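How to Read an MRI Center's Claims Before You Book

July 14, 2022

Every imaging center in your area has "the most advanced" scanner. They can't all be right, and in most cases the word advanced has nothing to do with whether the scan will answer your doctor's question. If you have an order in your hand and a choice of where to take it, the steps below will help you sort the useful information from the brochure copy. Set aside an evening for it.

Step 1. Read the order first

Get a copy of the order and read it before you look at a single website. It should name the body part, the side if there is one, whether contrast is wanted, and the reason for the scan. If the reason just says "pain," call the office and ask for something better. A radiologist who knows you have numbness in two fingers will look harder at certain places than one who was told your neck hurts.

Step 2. Ask for the field strength as a number

Centers like the words "high-field" and "ultra-clear." Ask for the figure in tesla. Most hospital scanners are 1.5 or 3. Open scanners are often lower, and a lower number usually means longer scans or less fine detail. For plenty of knees and backs that won't matter. For small structures it can. Take the number back to whoever ordered the scan and ask if it's good enough for this question. The person at the front desk isn't the one to decide.

Step 3. Find out what "open" means

I called three places that advertised an open MRI. Trestance Imaging had a scanner open on the sides. Costello Radiology had an ordinary tunnel with a wider opening, which is still a tunnel. The Vunadus center told me theirs was "open-style," and it took 17 minutes on the phone to learn that this meant a wide tunnel too, with nicer lighting.

If you're claustrophobic, ask these things and write down the answers:

How wide is the opening, in inches or centimeters?
Will my head be inside for this particular scan?
Can I go in feet first?
Can I come by and see the machine before the appointment?

A place that says no to the last one may have a fair reason – safety rules around the magnet are strict – but they should at least be able to send you a photo of the room.

Step 4. Be careful with claims about position

Some centers scan patients sitting or standing. The idea is reasonable: some symptoms show up only when you're bearing weight. Whether it will change your treatment is a separate question, and the ad won't answer it. Ask your doctor, "What would you do differently if the upright scan showed something?" If the answer is nothing, the extra drive may not be worth it. Also ask how long you'd need to hold the position. Keeping still on your feet with a sore back is hard, and movement blurs pictures.

Step 5. Ask who reads it

This gets left off the brochures. Ask if the radiologist has extra training in the area being scanned, and when the report will be ready. Jollmont Diagnostics promised "same-day results," which on a second call became same-day images and a report in 2 business days. Those are different things.

Step 6. Get the price in writing

Ask for the billing code, then ask for the full price with that code, including the reading fee. Call your insurer with the same code and ask if prior approval is needed. My own surprise was a $39 charge for a disc I could have downloaded free through the patient portal. It's a small amount, but it wasn't on the quote, and I wondered what else might not have been.

Step 7. Do the safety form at home

Ask for the screening form ahead of time. You'll need details on any implant, stent, pump, pacemaker or past eye injury involving metal, and you won't remember a model number in a waiting room. Find the implant card if you were given one. Tell them if you might be pregnant or have kidney trouble, especially when contrast is planned. Eat and take your medicine as usual unless they tell you otherwise. If they do, ask them to repeat it slowly and write it down. 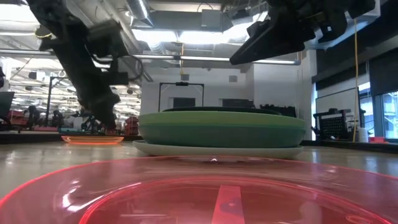
Step 8. Keep your own copy

Request both the report and the images, and check that the files open before you need them. A second opinion goes much faster with the images in hand, and centers merge, move and change computer systems. Save the report under a file name you'll recognize next December, with the body part and the date in it.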